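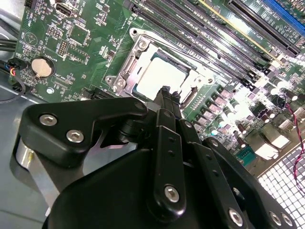

January, 7:40 a.m.

Started the session on the processor task. The target in the collection plan is 900 accepted episodes for this task alone, and we are well short of it, so the whole day went to the desktop tower. Hazel operated in the morning and I logged. We swapped after lunch.

The approach is the part that matters to me. The fingertips come in low, at the edge of the processor, and the policy has to learn where that edge is from a wrist view in which the heat spreader is often the brightest thing and carries almost no texture. Every position cue comes from the border and the socket bracket. I spent the first half hour on exposure. With auto exposure left on, the wrist camera darkens everything when the spreader catches the lamp and opens up again when the arm shadows it, so the same bracket has different gray values at the start and end of a single approach. I locked exposure at a level where the thin border around the spreader stays readable and accepted that the far side of the board toward the rear grille washes out. Nothing the policy needs is over there during this task. It may matter for the connector task later, and I have made a note in the settings file to that effect.

Gain is locked too. White balance was already locked from last week's work, which I had forgotten, and I lost several minutes wondering why the slider did nothing.

Recalibrated the wrist camera to the gripper before the first episode. The residual was higher than I like. Loosened the camera mount, reseated it, tightened in a cross pattern, ran it again, and it came down to the usual value. I don't know what moved it. The arm was parked overnight. Saved both calibration files with the session so that whoever trains on this can see which one applies.

9:15 a.m.

First block of demonstrations. The episode definition as agreed with Antigoni:

Start: arm at the home pose, gripper open, case in its nominal position with a small random offset.
Middle: approach, contact, grasp, lift clear of the bracket.
End: processor released at its place on the fixture plate, gripper open, arm back at home.

An episode that stops anywhere before the end is kept and tagged as partial. An episode in which the operator corrects a bad grasp and then finishes is kept and tagged as recovery. I argued for this in the fall and still think it is right. A learner that only sees clean approaches has no idea what to do a few millimeters off to one side, and that is where it will spend a good part of its time.

Hazel is slower than I am and better. Her traces are smooth all the way to contact, with one short dwell above the socket before she commits. Mine have a dwell and then a series of small corrections that a network will happily imitate as if they meant something. I watched her velocity plots for most of an hour and tried to work out what she does differently. As far as I can tell she settles the wrist orientation high up, while there is still room, and then only translates. I rotate late. I have been telling new operators to rotate late for months, on the theory that the view is better close in. That line in the operator notes needs to go.

The case offset is the tedious part. Between episodes one of us shifts the tower a little and turns it a little, following the list the script prints. The case is heavy at the power supply end and does not like to turn in place on the slats. Hazel has taken to lifting the light end and swinging it. Offsets are recorded from the list, not measured, so any sloppiness in our hands goes in as label noise. For imitation it makes no difference. For anything that uses the case pose as a label it makes a large one, and I wrote that in the session header in capital letters.

11:05 a.m.

Stopped for a problem with timestamps. The fixed camera stream was running behind the joint states by a margin that grew slowly through the block. It is small at the first episode and plainly visible in the last – the gripper closes in the joint log and then closes in the video. The cause was the clock sync service, which had not restarted after the machine was updated. Nothing wrong with the wrist stream, which is stamped on the robot controller.

Because the drift is linear I can correct it. I fitted it against gripper closures, where the moment is sharp in both signals, and wrote the correction into a separate file instead of altering the raw stamps. Seventeen episodes sit in a stretch where the fit is poor, probably where the disk was busy. Those are rejected. Hazel was not pleased, as several of the best grasps of the morning were among them. I offered to keep them as wrist-only data and she said she would rather do them over, which she did.

Added a check to the start script: it refuses to record if the sync service is down. It should have been there from the first day. 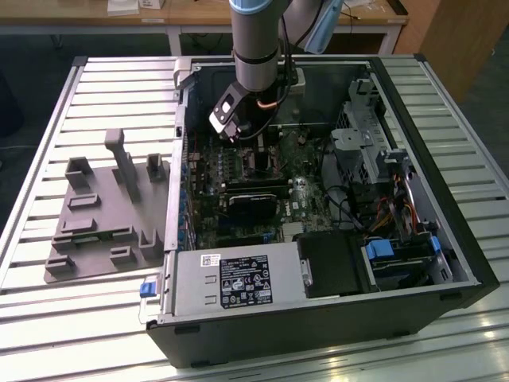
1:30 p.m.

Operator change. I took the controls and Hazel logged.

Spent the first few minutes with the expansion card. It lies across the board and limits how low the wrist can tilt on that side, so any approach with the gripper leaning over the card runs out of room before the fingertips are level. Options were to take the card out for this task or leave it in and let the approach angle be constrained. Mortimer, by phone from Cundville, wanted it out, on the grounds that the data should isolate one skill. I want it in. The machines that arrive at the Gustberg line will have their cards in unless an earlier step has removed them, and the earlier step will sometimes fail. We settled on leaving it in for this session and running a smaller set without it, with the card state as a field in the metadata. He asked for the split in writing and I sent it.

Cable routing in the case also varies from machine to machine. We are collecting on one tower this week, so the bundle runs where it runs, and the learner could easily come to treat the colored power wires as a landmark. Between blocks Hazel pushed the bundle into a different lie and took a reference still of each. Crude, but cheap. The proper fix is more towers. Bernadette has a second one of the same model set aside, with a different drive arrangement, and it should be on the table before the end of the month.

Slack in our own cables was the next thing. With the wrist turned past a certain angle the loop near the gripper swings into the side of the fixed camera's view of the socket. It hid the fingertips for part of a few approaches. I re-tied the loop higher on the arm and ran the wrist through its range by hand before going on. It now stays clear in every pose we use.

2:50 p.m.

Grasp quality. Under teleoperation the gripper closes to a commanded width, and the force is whatever results. On a part this thin the difference between a firm hold and a slip is very small in width, too small for me to feel through the controller. Hazel suggested logging motor current at full rate and not at the reduced rate we use for the other tasks. Disk space is the only objection and it isn't a serious one. Changed it, restarted the recorder, and the first plots show a clear step at contact that the old rate smeared out completely. I would like to go back and have it for the earlier sessions, which is impossible.

Two operators is too few for this. Our habits are already visible in the clusters: color the approach trajectories by operator and anyone could separate them by eye. Soledad has offered two afternoons of her time. She has never driven the arm, which for this purpose I count in her favor, provided we budget for the first hour being partials.

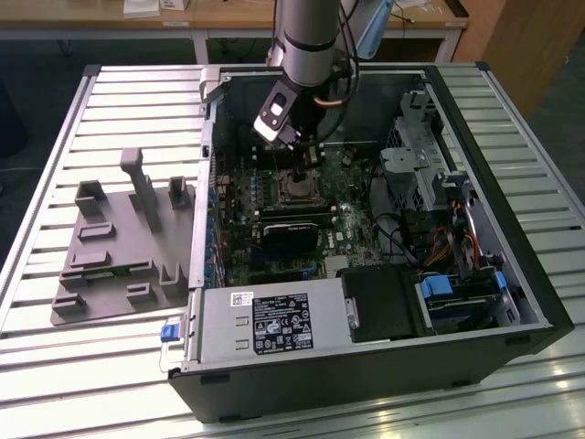
There is also the question of how much to instruct her. If I explain Hazel's method she will copy it, and we gain episodes without gaining variety. If I explain nothing, the bracket takes the punishment. I will give her the safety limits and the end condition and leave the approach to her. Hazel thinks I should at least warn her about the hinge side of the bracket. Fine.

The release at the fixture plate is now the weakest part of the episode. The plate was printed for a set of parts that included taller ones, and the post is in the way of a straight retreat from some of the slots. I hit it once, lightly, and the plate slid on the slats. Put it back against the marks and checked it with a square. A reprint with a shorter post would fix it, but would also change the look of the plate halfway through the dataset, and the plate is in every fixed-camera view. Decided to leave it until the 900 are done. Added a waypoint to the suggested retreat in the operator notes and deleted the line about rotating late while I had the file open.

4:20 p.m.

Reviewed the afternoon at double speed. Criteria for acceptance unchanged: streams aligned, no dropped wrist images during the approach, end condition met or tag present. My recovery episodes outnumber Hazel's by a wide margin. One of them I tagged as clean in error – the fingers brush the bracket, open, and come in again, and I had no memory of doing it. Retagged. It makes me doubt self-reported tags in general. For the next session the logger assigns the tag and the operator does not see it until review.

Also found that the language field was inconsistent. Hazel writes "remove the processor from the socket and place it on the plate" and I had written "pick CPU." The Tovside training code tokenizes whatever it is given, and two phrasings split by operator is one more way of telling it who was driving. Replaced both with the standard sentence and moved the free text to a comment field.

Pushed the corrected set to the server. The upload stalled once and resumed on its own. Checksums match.

For next session:

Sync service check confirmed after a reboot, with the machine cold.
Calibration before the first episode and again after lunch, both saved.
Card-out block first, while the case offset list is short.
Ask Bernadette whether the second tower has the same socket bracket.
Spare fingertips. The current pair is starting to wear at the inner corner and I would sooner change them between blocks than in one.

Arm parked, lamp off, controller left on for the overnight log.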